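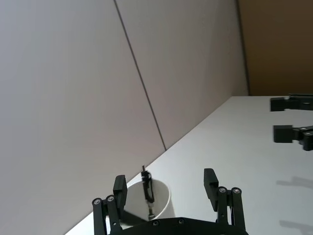

White paper cup on the table.

Gatura 3 Tennis Ball Machine Review
By Mitali Cassim
Monday, April 28, 2025

Price as tested: $1,105
Capacity: 50 balls (claimed), 50 balls (confirmed)
Power: internal battery, external charger
Control: panel on the machine, handheld remote, phone app

The Gatura 3 sits in the middle of the portable ball machine market. It costs more than the basic feeders that throw one ball at one height, and less than the club machines that need a cart and two people. I used it for 369 drill sets on outdoor hard courts and kept a log of settings, jams, and missed feeds.

Setup

The hopper ships upside down over the body and has to be flipped and seated on four posts. The posts are stiff when new. Once the hopper is on, the machine stands slightly lower than my net, and the throwing wheels are behind a plastic guard that comes off with two thumb screws. Power-on to first ball takes long enough to walk to the far baseline at a normal pace. The delay is fixed and cannot be changed in the app.

The wheels at the back are wide enough for grass. The pull handle is too short for me at full extension, and the body hits my heel on stairs.

Feed and accuracy

Speed is set on a dial with no units. At the middle of the dial, flat feeds landed in a tight group between the service line and the baseline, and I could work on a crosscourt forehand without moving my feet much between balls. At the top of the dial the group opened up, mostly in depth. Side-to-side spread stayed small at every speed.

Topspin is usable through most of its range. Heavy topspin at low speed drops into the net unless the launch angle is raised by two steps, and the app does not warn about this. Backspin is weaker. The slice setting gives a floating ball that sits up after the bounce, fine for practicing approach shots but not much like a real low slice.

The random mode covers the full width of the court. It repeats the same corner more often than I would like, and there is no way to limit the pattern to, say, the backhand half. The two-line mode is better and is the one I used most.

Ball type matters. With new Jonia pressurized balls the feed was consistent. With pressureless Desmet balls the same settings sent everything longer, and the dial had to come down one mark. Mixed hoppers are a bad idea. A worn ball between two new ones will land short and pull you off the drill.

Jams

Jams were rare with dry balls. Damp balls are another matter: the felt swells, the feed disc stalls, and the machine shuts itself off with a red light. Clearing it means lifting out the hopper. The manual says to wait for the light to go out before restarting, and that is correct — pressing the button early locks the panel until the power is cycled.

Battery

One charge lasted through a long morning session with breaks. Output speed drops slightly near the end of the charge, enough to notice on serve-return drills. The charge light has only two states, so there is no useful warning before that point.

App and remote

The remote works from the opposite baseline. The app is slower to connect and drops if the phone is locked. Saved drills are stored on the phone and not on the machine, so a hitting partner cannot call them up. Gatura's support desk told me that an update is planned for June.

Compared with the Cudis

The Cudis is lighter and has the better handle. Its oscillation is louder, and its remote has start and stop only. For solo groundstroke work I would take the Gatura. For someone who carries a machine up a flight of stairs every time, the Cudis makes more sense.

Pros: steady side-to-side accuracy, good topspin range, simple two-line mode
Cons: short handle, weak backspin, poor battery indicator, damp balls stall the feed

Rating: 4 out of 5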